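Gorville Timber Finishes

Home > Finishes > Oils and waxes > Idik Hardwax Oil, Clear Matt

Idik Hardwax Oil - Clear Matt, 700 mL

In stock. Ships from our Gorville warehouse. Pick-up also available.

Idik is a one-can finish for bare indoor timber. It goes on with a rag or a white pad, soaks in, and leaves a low-sheen surface you can patch later without stripping the whole piece. Most of our customers use it on tables, desks, benchtops, shelves and second-hand furniture they have sanded back.

It comes in Clear Matt only. If you want colour, stain the timber first with Danladi Water Stain and let it dry overnight before you open the Idik.

What it looks like on timber

Clear Matt darkens most species a little, much the way the timber looks when you wipe it with a damp cloth. On pine, ash and beech the change is slight, with a bit of yellow in it. On spotted gum, jarrah and other red or brown hardwoods the change is stronger. We don't recommend it on timber you want to keep as pale as it is raw. Use Forer Pale Oil for that.

Laminated tops made from joined strips can take the oil unevenly, and one strip may come up darker than its neighbour. It is normal for this kind of top. Test on the underside first and look at it the next day in daylight.

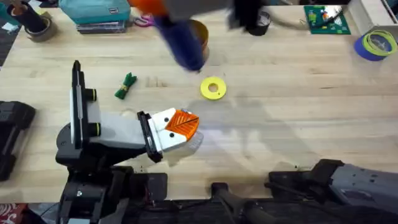
Light butcher-block benchtop with visible grain and seams.

Before you start

Idik only works on bare timber. It won't soak through varnish, polyurethane, paint or old wax. If a few drops of water sit on the surface and don't darken it, there is still something on there and you need to keep sanding.

Sand to 120 grit, then 150. Stop there for tables and benchtops. Going finer closes the surface up and the oil has nowhere to go. Vacuum the dust off, then wipe down with a rag dampened with mineral turps and let it dry. Don't use a tack cloth, as some leave a residue.

Fill nail holes before the last sand. Fillers don't take oil the way timber does, so choose one close to the finished colour and not the raw one.

How to apply

Stir the can well from the bottom. Don't shake it. The matting agent settles, and an unstirred can will give you a shiny first half and a cloudy second half.

Put a small amount on the pad and work it in along the grain, one section at a time. Thin is right. If it looks like a coat of varnish there is too much on.

Wait five minutes, then wipe off everything that hasn't soaked in, using a clean lint-free rag. Wipe the edges and the underside lip too, where runs tend to collect.

Leave overnight with a window open. In a cold shed in winter give it a full day.

Rub lightly with a grey pad, remove the dust and put on the second coat. Shelves and bedheads can stop at two coats. Tables, desks and benchtops need three.

Drying and curing

You can put light things on the surface the day after the last coat. Full cure takes 14 days. Until then keep water off it, don't cover it with a tablecloth or rubber mat, and use coasters under everything. Putting a lamp or a monitor stand with rubber feet on it too early will leave marks, and the only fix is a light sand and another coat.

Can I use it on floors?

Yes, on bare indoor timber floors, with three coats. You'll need more than a single can for most rooms, so measure up before ordering and mix the cans together in a clean bucket so the sheen matches across the room. It isn't suitable for bathrooms, laundries or decks. It also isn't suitable for laminate or prefinished boards.

Work towards the door. Stay off the floor in shoes until the day after the last coat, and leave rugs up for the full 14 days. Put felt pads under chair legs before they go back.

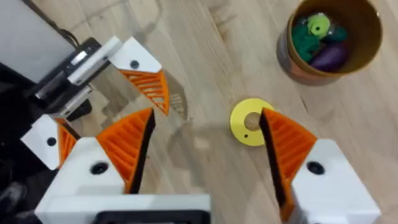
Looking after it

Wipe with a damp cloth and a drop of mild dish soap. Skip spray polishes, vinegar and anything with bleach in it. A kitchen bench will want a thin fresh coat when water stops beading. A bedside table could go years.

For a scratch or a ring mark, sand just that spot by hand with 150 grit, feather the edges out and wipe on a little oil. Buff it off after five minutes as usual. The patch may look different for a few days and then settle in.

Rags and safety

Oily rags can heat up and catch fire on their own. Lay them flat outside to dry, or soak them in water and seal them in a metal tin before they go in the bin. Don't leave them in a heap on the bench while you have lunch. Wear gloves, keep the room aired and keep the can away from kids and pets. The safety data sheet is under the Downloads tab.

Details

Size: 700 mL
Sheen: matt
Use: indoor only
Coats: 3 for worktops and floors
Clean-up: mineral turps
Storage: lid on tight, out of the sun, above freezing
Shelf life: 5 years unopened

Goes well with

Danladi Water Stain
Forer applicator pads, white
Forer rub-down pads, grey

Delivery and returns

Finishes travel by road only, so we can't send this item express. Unopened cans can be returned with the receipt. We can't take back an opened can unless it is faulty.

The label on this product changed on 7th November. The oil inside is the same, and old and new cans can be mixed on one job.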